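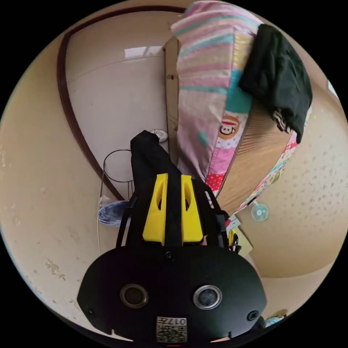
Filed under: Home & Living > Bedding and Linen

We use cookies to remember your login. Accept / Settings

Duvet or blankets for a cold back bedroom?

marshgate
Posted Monday, April 24, 2023
Our back bedroom faces north and never warms up. We have a 12 tog duvet from Fitine and it is too hot by two in the morning and too cold by five. My wife wants to go back to sheets and wool blankets, as her mother had. Has anyone done this and stuck with it?

tilly_b
Yes, four years now. Two wool blankets and a cotton top sheet. You take one off when you get warm. Making the bed takes longer and you have to tuck the bottom in properly or it all ends up on the floor.

Drernen
I went the other way. Blankets are heavy and a pain to wash. Mine went through a 40 wash once and came out fit for a cat. Get two thin duvets that button together and use one from May to September.

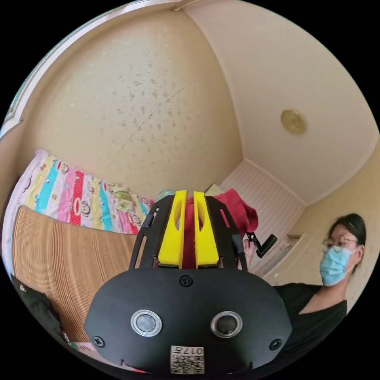
Yareli Cuautle
I don't agree about the weight. Old blankets are heavy, but the newer lambswool ones aren't. Mine is a Mollel and weighs less than the duvet did. I air it on the line and wash it once a year on the wool setting.

marshgate
Thanks. What size for a standard double? The bed is against the wall on one side.

tilly_b
Go up a size. You need enough to tuck in on the wall side or it creeps.

Drernen
And check the price. Zindau want 83 pounds for a king size and that's in the sale. Two thin duvets cost me less.

What I would try, in this order:

1. Put a wool blanket under the bottom sheet. Most of the cold comes up from the mattress.

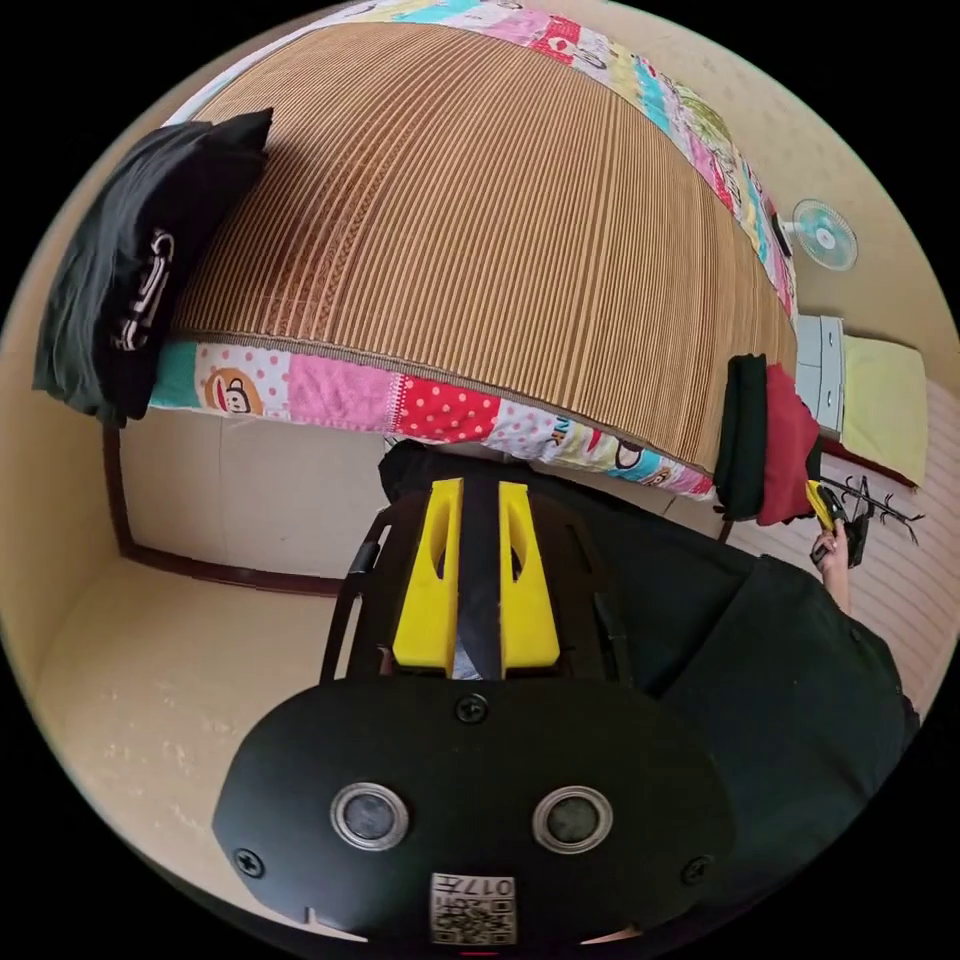 2. Swap the duvet for a lighter one and keep a blanket folded at the foot.

3. If that fails, buy the blankets.

marshgate
Will start with number 1, we have an old one in the loft.

Comments (3)

Pegbag: Brushed cotton sheets made more difference than anything on top.

R. Holloway: Duvets every time. Life is too short for hospital corners.

northroom: Draught strip on the window first, then worry about bedding.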